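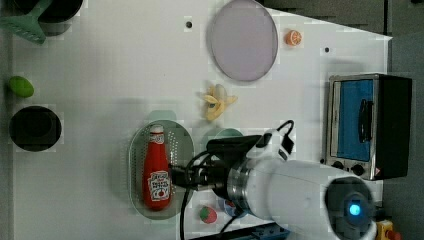
Teaching an Arm to Tidy a Toy Kitchen

Project report, Brirkia group
Module: Learning Systems in Practice
Submitted 2024-05-12

Why we picked this

Our group wanted a project where the data was ours from start to finish. Most of the coursework before this used sets that somebody else had gathered and cleaned, and we had never had to ask where a single example came from. So when the lab offered bench time with an arm for the whole of May's project block, we put our names down the same morning (and then panicked a bit, as none of us had driven one before).

The task we settled on is simple to say: pick up a named object from a messy table and put it in a named place. "Put the banana on the plate." "Put the ketchup in the bowl." People do this without thinking. Getting an arm to do it from examples alone kept us busy for every hour we were given, and we loved nearly all of them!

The set-up

We used a single arm with a two-finger gripper and a small camera at the wrist, plus a second camera looking down at the table. The wrist view is for the last few centimetres, when the arm itself gets in the way of the overhead one. Both streams are saved together with the joint positions and the gripper opening by a recording program called Okik, written by an earlier year group. It is fussy about folder names but it never lost us a run.

The objects are toy kitchen things: play food, a pot, a bowl, a plate, a strainer, a spatula, a toaster oven. We chose toys partly for cost and partly for variety. A toy banana with its peel open has floppy, awkward edges. A pot is hard and dark and shiny. The felt ketchup bottle is soft and gives when you squeeze it, so it forgives a bad grasp far more than anything hard does. We thought a good learner ought to meet all of these early on.

How we gathered the examples

One person drove the arm by hand controller and one person sat at the keyboard. We swapped every half hour, as driving gets tiring and tired drivers make jerky paths. The routine for each run was:

1. Scatter the objects. We shuffled them by hand and tried not to be neat about it. In the first sessions we kept leaving tidy gaps round the target without meaning to.
2. Read the instruction from the list and type it into Okik.
3. Start recording, wait a moment with the arm still, then go.
4. Close the gripper low on the object and pause before lifting, so that the grasp can be seen clearly from the wrist. With the ketchup we aimed for the wide part near the base, with the bottle standing between the fingers and the label left clear.

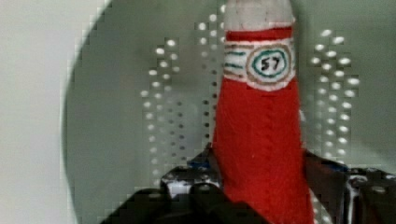
5. Carry, release, back away, stop the recording.
6. Mark the run as good, poor or failed, with a few words on what went wrong.

We kept the failed runs. Our first plan was to bin them, but our supervisor pointed out that a second go after a slip is one of the most useful things a learner can see. If the driver missed and then recovered, the run stayed in the training set with a tag.

What we ended up with

We recorded 345 runs in all. Of these, 108 used a soft object as the target and 86 included at least one second try. Only 2 had to be thrown away completely, both for the same silly mistake: the instruction typed in was left over from the run before.

Labels were checked in Marchand, the tagging tool we share with the other groups. Two of us went through every run separately and then compared notes. We disagreed most over "poor" against "good". One of us marked down any wobble on the way to the target, and the other only cared where the object finished up. We wrote a half-page rule for it in the end and went through the whole lot again, and the second pass was much quicker.

Things we learned while driving

The wrist view changed how we drove. On the overhead feed a grasp can look perfectly centred when one finger is already touching, so most of us ended up watching the wrist feed for the last part of every reach.

Backgrounds matter more than we guessed. The strainer's rows of holes make a very busy pattern behind whatever is being held, and our first small model, trained on the early runs, did worse there than over the plain white table. We added more strainer runs on purpose after that.

Speed was the other big one. Each driver had their own pace, and you can tell who was driving just from the joint plots. We agreed on a slower shared pace halfway through. Looking back, we should have done a practice day first and settled it then.

Next steps

The full training run is booked on Stirnico, the department's shared machine, and results will go in the second report. We also want to try holding back one object entirely, probably the strawberry, to see how the model copes with something it has never been shown. If there is bench time left over, we would like another batch with the toaster oven door as a target, as opening and closing it is barely covered in the runs so far.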